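Cabinet Installation, Unit 2: Fastening Uppers to the Wall
Instructor: Gerardo Dizon
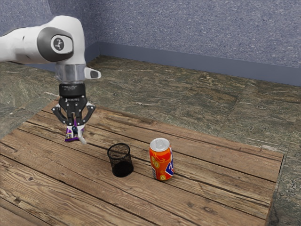

What holds a wall cabinet up?

Screws driven through the hanging rail into studs. Everything else is trim, whatever the packaging claims.

I remain unconvinced by drywall anchors for kitchen uppers. The rating on the box assumes sound board and a straight pull — a cabinet full of plates gives you neither. The Marier handout says anchors are fine "for lighter units." It never says what lighter means. Ask.

Same goes for stud finders. Mark what it tells you, then probe with a thin nail behind the cabinet line.

For our practice wall:
Level line at 54 inches, minus nothing for "settling"
2 screws per stud, top rail and bottom rail
Clamp face frames before joining boxes

Loubna Belhaj has the shim exercise. Read it before January.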